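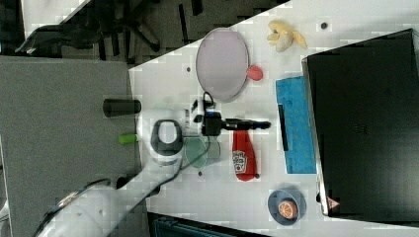 July, 7 am start

Sourdough starter trial, batch C. Flour is the Plivolik white again, Mahama whole wheat for the other jar. Same water as before, filter jug, left out overnight.

Fed both at 7. Equal parts by weight, stirred with the handle end of a spoon, lids resting on top and not screwed down. Rubber band at the starting line. Whole wheat jar was thicker than I wanted, so next time a splash more water, write down how much!!

Noon – white barely moved. Small bubbles on the side of the glass, none on top. Whole wheat had already doubled and started to dome. Smell: white is like plain yogurt, whole wheat is sharper, a bit like apple peel. Not unpleasant.

2 pm – whole wheat at its peak I think. Dropped a spoonful in water and it floated, then sank when poked. White sank straight away. Left it.

Thoughts on the white jar. Could be that the old bag is tired. Opened back in spring and its been living next to the oven. Or it could be the shelf temp, the thermometer on the Sernico cabinet reads whatever it likes. Need to check it against the good probe before blaming the flour. Somebody please put the good probe back in the drawer after use.
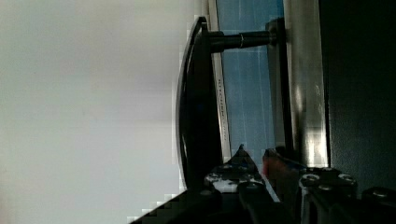

Mixed the dough anyway with the whole wheat starter. Total 2000 g dough, which is more than the small tub can take, had to split it halfway through and got flour down the front of the scale. Scale is fine. Rested 90 minutes covered, then salt. Forgot the salt last time so it is now underlined on the sheet.

Folds: 3 rounds, half an hour apart. First one tore a little along one side, wet hands helped. Second much better, stretchy, held its shape for a while before slumping. Third I probably didnt need. Dough was puffy and wobbled when the tub was nudged.

Shaped at 6 pm. Two rounds and one long one. Long one stuck to the cloth at one end – rice flour next time, not white, I keep saying this. All into the fridge for the night, long one on the bottom shelf as that's the coldest.

Question for whoever did batch B: did you preheat the pot for the full hour? Notes from Stornositz say half an hour is plenty but their oven is smaller and runs hot. My crust on B was pale underneath and the sheet doesn't say.

To do:
– probe vs cabinet thermometer
– fresh bag for the white jar, feed it twice tomorow and see
– keep the old bag for now, label it
– bake one round straight from the fridge, let the other stand out first
– slice both only when cool, compare the crumb side by side

White jar, last look before leaving, about 7 pm: up maybe a third, band slipped so hard to say. Moved the band back to where I think it was. Not writing it off yet.

Home | Notebook | Sheets | Search

Recent entries
Batch B, bake and crumb
Batch B, forgot the salt
Rye jar, gray liquid on top
Flour storage at Stornositz
Cleaning the Sernico cabinet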